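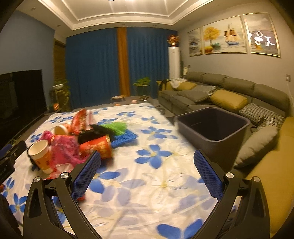 When does trash pickup in Pukley go to every other week?

The new schedule starts in November, after the carts have been delivered to every address on the town's routes. Until then, trash is picked up weekly on the same day as now.

Pukley approves every-other-week trash pickup

Saturday, January 29, 2022

The Pukley town council voted this week to end weekly household trash collection and replace it with pickup every other week, with recycling collected in the weeks between. The vote was five to two.

Under the plan, each house gets one 65-gallon cart for trash and keeps the recycling bin it already has. Food scraps and yard waste can go into a separate green cart, which will be emptied every week from spring through late fall and every other week in winter. The green cart is optional and has to be requested.

The town's hauler, Falolell, will keep the contract. Its current agreement was due to run out this fall and has been extended by four years on the new terms. The company now runs trash trucks on every route every week, and recycling trucks on a separate set of days that many residents say they have never been able to keep straight. From November the two will share a day. A household with Tuesday trash pickup will put out the trash cart one Tuesday and the recycling bin the next.

Most addresses will keep the pickup day they have. The exception is the east side, where 80 households between Sipos Road and the rail line will move from Friday to Wednesday. Those addresses will get a letter from the town in late summer and a second one with the cart.

What goes in the cart

Only trash inside the cart will be taken, and the lid has to close. Bags left on the ground next to the cart will stay there unless they carry a tag. Tags will be sold at town hall, the library and the hardware store on Main Street for three dollars each, and one tag covers one bag of up to 40 pounds. Tags do not expire, and unused ones can be returned at the town hall window.

Large families and homes with medical waste can ask for a second trash cart. The town will charge nine dollars a month for a second cart, added to the water bill. The charge is waived for households with medical needs, on a form signed by a doctor or clinic, and for licensed home day cares. The form will be posted on the town website by early summer. Paper copies will be kept at the clerk's office.

Diapers were a sticking point during the hearing. Several parents of young children said that two weeks was too long to keep them in a cart in July. The council answered with a change to the plan before the vote: any household with a child under three may get a small extra bin for the summer at no cost. It has to be renewed each year.

Residents who rent should check with their landlord. Buildings with four units or fewer are on the town routes and will be changed over with everyone else, with one cart for each unit. Larger buildings use dumpsters under private contracts, and nothing in the vote affects them. The same goes for stores, restaurants and churches.

Why the town is changing

The price of dumping trash at the Ernent landfill has gone up three times in the past few years, and the landfill has told its customers to expect another increase. Pukley pays by the ton. Public works staff told the council that wet, heavy food waste makes up a large part of what is hauled there, and that the composting yard next to the landfill takes the same material for much less.

Fuel and staffing were the other reasons given. Falolell has had trouble filling driver jobs, and some routes on the west side were picked up a day late through much of last fall. Town hall logged the complaints and read a sample of them into the record. One came from a household that had gone three weeks running with a Thursday pickup that happened on Friday, then missed the truck when it finally came on Thursday.

The staff report compared the cost of three choices: staying with weekly pickup, moving to every other week, and leaving the contract altogether to let residents hire their own haulers. The last was dropped early on. Staff said it would put several companies' trucks on the same streets and would likely cost most people more. Staying with weekly pickup was possible, but the yearly trash fee would have had to rise this year and again next year. With the new schedule the fee stays where it is for at least two years.

The two council members who voted no both said they accepted the numbers and objected to the timing. One wanted a trial on a single route first. The other said the town should wait until the composting yard has finished its new fence, which has been put off twice, before sending it more food waste. A motion to delay the vote until spring failed by the same count.

Comments at the hearing

The hearing ran past ten o'clock, and people stood along the back wall for most of it. Speakers were split. Those against the change talked mainly about smell, raccoons and room for the carts. Residents of the older streets by the river, where houses sit close to the sidewalk and few have garages, said they had no place to keep two carts and a bin. Public works said smaller trash carts would be offered on those streets and that a crew would go look at any address where an owner asks for help finding a spot.

Others said they already put out a half-empty can every week and saw no point in a truck coming by for it. One speaker, who lives alone on Sipos Road, said she sets her trash out once a month and would like to pay less for it. The council said a lower rate for small carts would be looked at next year — the billing software can't handle it yet.

There were also questions about holidays. When a holiday falls on a weekday, pickup for that day and the rest of the week moves back one day, the same as now. If a snowstorm cancels pickup of trash carts, the truck will come the next working day and will not skip ahead to the following turn. That was a worry for several people, who did not want to go a month without pickup after a storm. The rule was written into the contract at the council's request, and Falolell will lose part of its payment for any route it fails to make up.

Bulk items and old cans

Bulk pickup stays as it is. Residents get two free pickups a year for things like couches, mattresses and broken shelving, and have to call ahead for a date. Mattresses need to be in a plastic cover. Refrigerators and air conditioners are still taken for a fee at the transfer station, which is open Wednesday through Sunday. Paint, motor oil and batteries do not belong in any cart and should be held for the spring drop-off day.

People who bought their own trash cans can keep them for other uses. After the changeover the trucks will lift only the town's carts, which are made to fit the arm. Old cans that are no longer wanted can be put out on the last weekly pickup with a sticker that will come in the mail with the calendar. Cans without the sticker will be emptied and left.

Carts will be handed out over the three weeks before the start date, route by route, beginning with the west side. Each has a serial number tied to the address. Carts stay with the house when it is sold. A cart that is cracked or loses a wheel will be replaced for free, and a stolen one will be replaced once without charge.

Carts should be at the curb by six in the morning with the handle facing the house and some space between them. They can go out after five the evening before and should be brought in by the end of pickup day. The town said it would not write tickets over this during the first three months.

Dates and contacts

Requests for the green cart, a smaller trash cart or a second trash cart will be taken starting in June, by phone or at the clerk's window. Requests made by the end of August will be filled with the first delivery. Later ones will be filled as carts come in.

Public works will hold two information evenings in the high school cafeteria in September — one on a weeknight and one on a Sunday — with samples of each cart size. The dates will be printed on the back of the August water bill. A printed calendar with each route marked by color will be mailed to every address in October.

The council takes up the composting yard agreement at its next regular meeting. That meeting is open to the public and starts at seven.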